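De: Guðlaug Damgaard
Para: lista materias-primas
Asunto: Re: [materias-primas] ¿Alguien sigue los hortícolas a plazo?
Fecha: 20 de marzo de 2011

Hola a todos:

Contesto al mensaje de anoche porque llevo meses deseando que alguien sacara el tema. Copio lo que viene al caso:

> Llevo cereales y algo de azúcar desde hace tiempo, pero me estoy
> planteando abrir posición en hortícolas a través de Clulitz. El
> contrato de septiembre cerró ayer a 2.051 y apenas veo volumen.
> ¿Tiene sentido meterse ahí con una cuenta pequeña? ¿De dónde
> sacáis los datos de existencias? El boletín de Prundico me parece
> caro para lo que trae.

Sí, tiene sentido, con matices, ¡y es un mercado precioso de seguir! Yo entré casi por aburrimiento, harta de mirar el cruce del euro con el dólar, y ahora es lo primero que abro por la mañana, antes que el correo.

Lo del volumen es verdad. En el vencimiento de septiembre había ayer 2.838 contratos abiertos, que para quien viene del trigo es una miseria. Pero fíjate en cómo se reparten: casi todo el movimiento se concentra en la primera hora y en el cierre, y entre medias la horquilla se abre una barbaridad. Si pones órdenes a mercado a mediodía te van a desplumar. Órdenes limitadas siempre, y paciencia (a mí me costó aprenderlo, y me costó dinero también).

Sobre la cuenta pequeña: Clulitz pide 900 euros de garantía por contrato. Yo no abriría uno sin tener en la cuenta por lo menos el triple, y aun así con un solo contrato las primeras semanas. Una helada en la zona de producción te mueve el precio en una noche más que un mes entero de noticias de los bancos centrales. 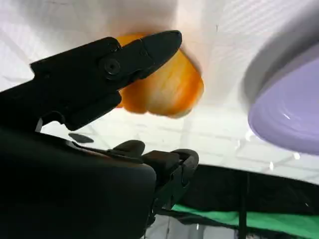

Hortícolas, detalle en naranja.

En cuanto a los datos, no descartes el boletín tan deprisa. El resumen de la portada es flojo, en eso te doy la razón, pero las tablas del final traen las entradas en cámara por semana y con eso se puede montar una serie muy decente. Yo las paso a mano a una hoja de cálculo y las comparo con la base, o sea, el precio al contado menos el futuro. Cuando las existencias bajan y la base no se mueve, me pongo a mirar con lupa. No siempre sale, claro. En el otoño pasado vi la señal clarísima, compré, y el precio se me fue para abajo dos semanas seguidas. Cerré con pérdidas y a los pocos días se dio la vuelta. ¡Qué rabia!

Si no quieres pagar, Hamdy publica un resumen gratuito con retraso de un par de semanas. Para operar no sirve, pero para ver la estacionalidad va de maravilla, y yo empezaría por ahí antes de poner un céntimo.

Una cosa más, que se pregunta poco y conviene saber: mirad el calendario de liquidación. En este contrato la liquidación es en efectivo, así que no os van a llamar para que recojáis un camión de pimientos, pero la media se calcula sobre las últimas sesiones y en esos días el precio se vuelve rarísimo. Yo salgo siempre antes.

¿Alguien ha probado los gráficos de Ondent con estos vencimientos? Me interesa sobre todo si encadenan bien los contratos continuos o si dejan el salto sin ajustar. Con el azúcar lo hacían fatal.

Si hay interés, limpio mi hoja de cálculo y la cuelgo en el área de ficheros de la lista. Está llena de notas mías en tres idiomas, aviso.

Un abrazo,
Guðlaug

_______________________________________________
Lista materias-primas
Para darse de baja, enviad un mensaje vacío con el asunto BAJA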